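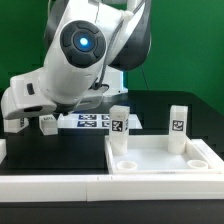
Page last changed: 19/02/2026

To: manipulation-methods list
From: Anas Ait Ali
Subject: Re: Utov results, block placement with tags

Iman Alaoui wrote:

> Hello all,
>
> The Utov write-up is now on the Gomell pages. In short: we trained the
> placement policy on 3,000 simulated runs and 2 hours of real ones, and
> it now beats the hand-written planner on the tray task. The cell is the
> usual one, green behind, black table, tags on the blocks and on the
> flat panel.
>
> We think this shows that the policy has learned a general idea of
> "put the block in the place meant for it", and we would like to hear
> from anyone who wants to try it on their own arm. Casado have already
> asked for the weights.
>
> Iman

Iman,

Thanks for putting this up, and for posting the failures next to the successes. I have read it twice and I am still not persuaded by the second paragraph of your message. The numbers may well be right. It's the word "general" I can't get past.

Start with the tags. Both of the tall blocks in the tray have a square marker facing front, and there is a two-by-two set of them on the white panel behind. As I read section 3, the pose of each block comes from its marker and goes straight into the policy. So the hard part of the job, finding a milky see-through block against white walls, has been done before the policy gets to work. Those blocks are exactly the sort of thing that upsets a depth camera, and I'd have been far more interested in a weaker result with the tags off. Did you run that? If you did and it was bad, please say so, it would be useful to the rest of us.

Then the backdrop. One flat bright green, end to end. Fine for cutting out the arm, and we do the same at Brurkmont, but you can't then claim the method copes with "ordinary surroundings", as the summary does. It has coped with green.

A smaller point on the same picture. The right-hand tags on the panel are partly hidden by one of the blocks standing in front. If the panel is what ties the camera to the table, how many of its tags do you need before the fit goes off? We had a case last July where the fit was good with the whole panel in view and slid by 7 mm once part of it was blocked. The logs showed nothing odd. We only caught it by measuring with a ruler. A drift like that would matter a good deal for the round sockets along the front of the tray, and rather less for standing a block near a back corner.

Which brings me to the comparison. The planner was given 8 seconds per move and the policy had no limit that I could find. Was the planner also allowed a second try after a bad grasp? The text says "retries were permitted" and leaves it there. If only one side had them, the table of results wants doing again before Casado or anyone else builds on it.

I'd also like to know what the small white cubes on the left are for. They aren't in the task list. If they were in reach during the scored runs, then a knock against one of them ought to count as something, and I can't see a column for it.

What I would believe, on what you have shown, is this much: with tagged blocks, a fixed camera and this tray, the policy places blocks more often than your planner does. That is worth having. I would happily cite it in that form.

We could run the weights here on our own table, with a cluttered background and the markers taped over, if you can send the version used for the paper and not the newer one. I'll need the camera settings as well, they are missing from the archive (the folder is there but it's empty).

Anas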